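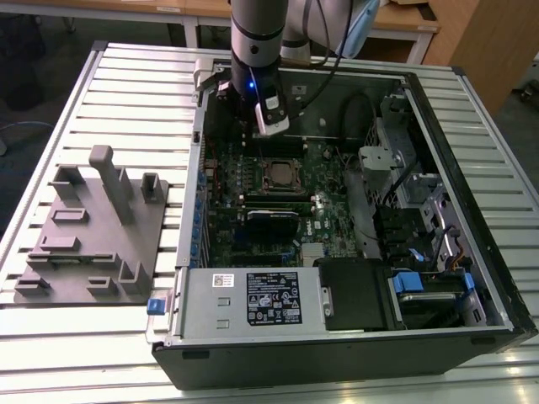 *Interior of a desktop computer tower with the side panel removed, showing a Dell motherboard.*

A **computer case**, also called a chassis, tower or system unit, is the enclosure that holds most of the parts of a desktop computer. It supports the motherboard, power supply and drives, directs the flow of cooling air, and limits the escape of radio interference. Displays, keyboards and other external devices are normally not counted as part of the case, although the term "system unit" is sometimes used loosely for the case and its contents together.

## Construction

Most cases are built from folded sheet steel, riveted or screwed into a box. Aluminium is used where low weight matters, and moulded plastic is common for the front panel. Tempered glass side panels are sold mainly for home use. The inner edges of cheaper cases may be left unrolled, and these can cut the hand during assembly.

The motherboard is fixed to a flat tray by screws that pass into raised metal posts known as standoffs. The standoffs keep the soldered underside of the board clear of the tray. A post left in a position where the board has no matching hole can cause a short circuit.

## Sizes and layouts

Case sizes are usually named after the largest motherboard they accept. The ATX layout places the external connectors in a block at the rear, with the expansion slots beside them. MicroATX shortens the board and reduces the number of slots, and Mini-ITX reduces it to one.

Large computer makers have often departed from these layouts. A maker's own board may use different mounting points, a non-standard power connector or a front panel cable with its own pin order. Such a board can be difficult to move to another case, and a replacement power supply may have to come from the same maker.

Towers stand upright, with the motherboard vertical. Desktop cases lie flat and were once commonly placed beneath the monitor. Small form factor cases may be used either way up, and many are supplied with rubber feet on two sides.

## Cooling

Air is usually drawn in at the front and expelled at the rear or top. If the intake fans move more air than the exhaust fans, the pressure inside is slightly above that of the room, and most air enters through the filtered openings. With the balance reversed, air also enters through gaps in the casework and tends to carry dust with it.

Some business machines use a plastic duct, or shroud, to carry air from a case fan directly over the processor heatsink. The duct must be taken off before the memory or processor can be reached, and the processor may overheat if it is not refitted.

## Access

Older cases had a single cover that slid off the frame in one piece. Later designs have separate side panels, held by thumbscrews, a sliding catch or a hinged lever. Work on a tower is generally easier with the case laid on its side, so that the board is horizontal and loose screws do not fall behind it.

Many office models have a lock slot or padlock loop at the rear. An intrusion switch may also be fitted, which records the removal of the panel and shows a message when the machine is next started.

## See also

- Motherboard
- Power supply unit
- Rack mount
- Heatsink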